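**July 1, 2026**

The Skilville Household Office has been asked more than once whether its guidance on shared tables should be made stricter. Several housing associations, the Jarman residences among them, now require that any common table be cleared completely at the end of each use, and that items left behind be removed to storage. The Office does not support that rule, and this essay sets out why.

A shared table is a working surface. In the 42 residences that use our guidance, it is where people eat, sort mail, mend things and hand one another what they need. A rule that treats every object left on it as a failure mistakes the purpose of the furniture. It also moves the work elsewhere. When Jarman introduced its rule in March, the storage room at its Zungate building filled with snacks, pens and cleaning supplies that residents then had to request back in writing.

There is a fair argument on the other side. Clutter spreads, and food left near cleaning supplies is poor practice in any home. The Office accepts this. Our view is that the remedy should be matched to the problem - food should have its own place, sponges should go back to the sink, and personal items may stay while their owners are in the building.
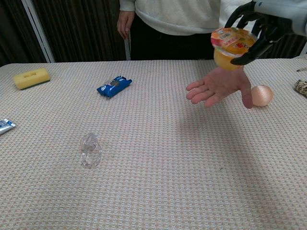

Tablecloths deserve a word in this discussion, as they are often the first thing a strict rule abolishes. A plain woven cloth in a light color makes a common table pleasant to stand at, and it hides very little. On beige, a yellow sponge and a blue snack wrapper are both easy to find, and so is a pale ball no bigger than an egg. Anyone holding out a hand for a cup of jelly can see what else needs to be put away.

The Office therefore recommends that associations keep their cloths, keep their tables in use, and set one short tidying period each evening. The Odiritz residences have followed this arrangement for two years without a storage room. Associations that wish to adopt it may write to the Office for the standard notice.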